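## Paint table: what we have and how to look after it

The paint cupboard has been sorted, and most of what was in it is worth keeping. Ailsa Gillies and Reiko Katayama spent two evenings going through the bottles, opening each one and testing a dab on scrap paper. Anything that had gone rubbery or smelled sour went in the bin. The rest has been wiped down and put back by colour, with the yellows and reds on the lower shelf where the junior class can reach them.

We now hold 80 bottles of gouache and poster paint. They come from several makers and the labels are in more than one language, so please go by the colour of the paint and the sticker on the base. A blue sticker means gouache. A green sticker means poster paint. The two will mix, but the gouache dries flatter and lifts again if you go over it with a wet brush, and a few members were caught out by this at the last still life evening.

Some points on using the bottles:

- Shake with the cap on, then wipe the neck before you open it.
- Squeeze a small amount onto your palette and close the bottle straight away. Yellow seems to suffer most from being left open.
- Don't put leftover paint back in the bottle. Scrape it into one of the lidded jars by the sink and write the colour on the tape.
- If a cap is stuck, run it under the warm tap for a minute. Pliers split the ribbing and then it never seals properly.

Dried paint around a cap is only a nuisance and doesn't mean the bottle is finished. A damp cloth gets most of it off.

We are low on white, as usual, and there is no decent violet. Reiko has priced a restock from Visser at $254, which covers the white, two violets and a large ultramarine. Pusari was dearer once freight to Plurnen was added. The order goes in after the May meeting, so if you want something for your own kit, put your name and the colour on the list inside the cupboard door and pay when it arrives. Members' tubs of brushes have moved to the shelf above the kettle – check yours is there and that it has your name on it.

The next evening is a still life in gouache. Ailsa will set up the table with small bowls and metalwork, and she would like people to try it with a limited palette: one yellow, one blue, one red, and white. Bring a board, two brushes you like and an old towel. Paper is supplied, $5 a head as before, tea included. If you have a patterned bowl or a curly bit of metal at home that might be good to paint, bring that too and put it back in your bag at the end. We still have a jug and a brass bell from the Goment weekend that no one has claimed.

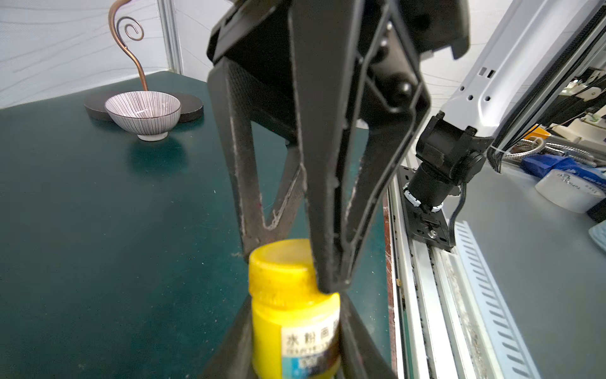 Doors open half an hour before the start for anyone who wants a spot near the window. Please leave the side gate clear – the neighbours need it for their bins.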